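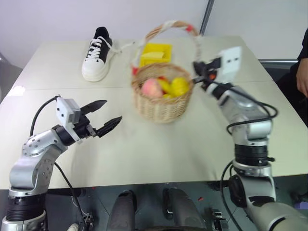 A sneaker with a thick white sole and a basket of fruit on a gray table.

Skodusano Guest Rooms: Frequently Asked Questions
Last updated: Monday, January 20, 2020

When can I check in?
Check-in is from 3 in the afternoon until 9 in the evening. If your train comes later, please write to us one day before and we will give you the code of the key box. The key box is on the left side of the green door, not on the main door of the building.

When do I have to leave the room?
Until 11 in the morning. You may leave your bags in the hall closet for the rest of the day without payment. The closet does not have a lock, so please keep your passport and money with you.

How do I come from the station?
Take bus 73 in the direction of Bramwell and get off at the stop Doven Market. From the stop it is a walk of around 7 minutes. Walk up the hill, pass the pharmacy and turn right at the bakery. With a heavy suitcase we advise a taxi, as the last part of the street has old stones.

Do I have to take off my shoes?
Yes, we ask all guests to do this in the rooms and in the upstairs hall. The floors are old and the neighbors below hear every step. Slippers are in the drawer next to the stairs. In the kitchen and in the yard you can wear what you like.

Is breakfast included?
Breakfast is included from March to the end of the season. It is simple: bread, butter, eggs, jam, fruit, coffee or tea. In the winter months we do not serve breakfast, but you can use the kitchen at any hour. Please wash your dishes the same day.

I have an allergy. Can you help?
Please tell us when you book, not on the morning of breakfast. We can buy bread without gluten and milk without lactose. We can't promise a kitchen completely free of nuts.

Which room is the quiet one?
Room 305 looks to the yard and is the most quiet. It is also the smallest, and there is no elevator. The rooms on the street side are brighter, but on market days the trucks begin to arrive very early.

Can I bring my dog?
One small dog per room is welcome. Unfortunately we can't accept cats, for the reason that the owner has a strong allergy.

How can I pay?
By card or in cash. We do not take a deposit for the room. For a lost key we must charge you for the new lock, so please be careful with it.

Can I cancel my booking?
You can cancel free of charge until seven days before your arrival. After this we keep the price of the first night. If you only want to change the dates, write to us first and we will try to find a solution.

Whom do I contact with other questions?
Please write to Dennis Sowerby through the contact form. He answers in English or German, usually on the same day. On Sundays the office is closed.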